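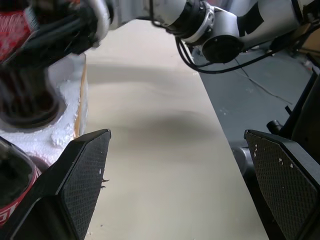 Wrist cam, other arm over the foam. White flecks on the pads, more on the right one.

February, 14:10 start

Bottle packing on the Ukby cell, going through the house rules again before Quaye audits them. Rule text is the Skedbridge draft, rev 2. Notes as I go, will tidy later (won't).

Pads first. Draft says "inspect pads daily". Not enough when foam is on the table. Crumbs end up on the mesh and stay there, couple of threads on one finger as well. Change to: look at pads before every block of runs, dry brush, then tape. No solvent on the mesh, Bronico sheet is clear on that.

Logging - pad state goes in the run header, clean / flecked / dirty. Three words only. Last month we had free text and could not sort any of it.

Cables. Draft has one line, "cables to be managed". Means nothing. Need:
- slack loop checked through full reach of each arm, slow, before first run
- nothing lying across the tabletop inside the work area
- floor cables on the walk side taped or covered
Failing the second one right now, left arm cable runs over the table to the near edge. Fix before audit.

Speed. 200 mm/s cap near glass, 800 for free moves with the other arm parked. Both arms over the crate at once = 200, no exceptions, incl. replays. Somebody had the replay at 80 percent of full speed, which is not the same thing as 80 mm/s!! Units go in the file name from now on.

Glass rule. One gripper closed on a bottle, the other one open and holding off to the side until the first has let go. Want this as a hard interlock, at the moment its only operator habit. Grip at neck and shoulder, never the cap.

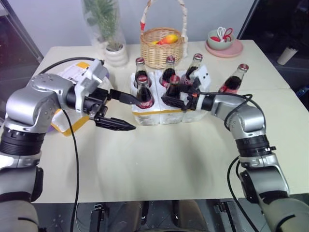
Table rules

Anything not in the task list comes off the table or gets written down as a prop. Scissors count as a sharp - draft doesnt mention sharps at all, add a line. Containers with blades or points stay outside reach of both arms, measured at full extension, not by eye.

Loose bottles: any bottle outside the crate is logged with its positon before the run starts.

Open: who signs the header when the shift changes mid block. Ask Quaye. Also need more tape.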